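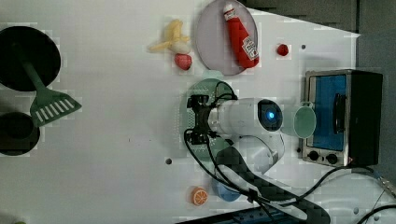

Figure 6.1 A peeled toy banana and a toy strawberry on a white tabletop.

Contents Previous Next Glossary Index

Chapter 6: Mulch, and How Much of It

I came to mulch late. For my first few summers at Ostton I had bare soil between the tomatoes and a hose in my hand every evening, and I thought that was what gardening was. Then a neighbour left me half a trailer of old pea straw and I spread it over one bed, mostly to get it off the driveway. By the end of the season that bed had taken half the water of the one beside it, and the fruit was better too!

So this chapter is a bit of a favourite of mine. We'll look at what mulch does to soil moisture and temperature, which kinds suit vegetables and which are better kept for shrubs, and how deep to lay it. We'll also do some sums, so keep a pencil handy.
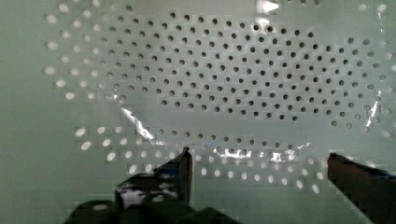
The sums are easy enough. One cubic metre is 1000 litres, and if you spread that 50 millimetres deep it covers 20 square metres. My long bed at Ostton needs 500 litres at that depth, and the whole front yard needs 3000 (I found this out after ordering a good deal less). Measure your own beds before you read section 6.2 -- a tape and the back of an envelope will do.

Depth matters more than most beginners expect. Fine stuff like lawn clippings packs down into a mat if you pile it on, and then the rain runs off the top. Coarse bark lets the water through, but it's slow to break down and a nuisance to plant into.

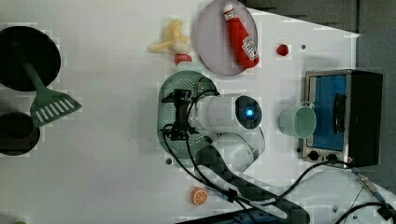
Page 87

Keep all of it a hand's width back from stems and trunks. I lost a young lemon to collar rot by heaping wood chips right up against the bark, and I still feel bad about that tree.

Before you start, go outside and push a finger into the soil in two spots, one covered and one bare. Write down what you feel. We'll come back to your notes in section 6.4, when we get to the trial beds at Dratness.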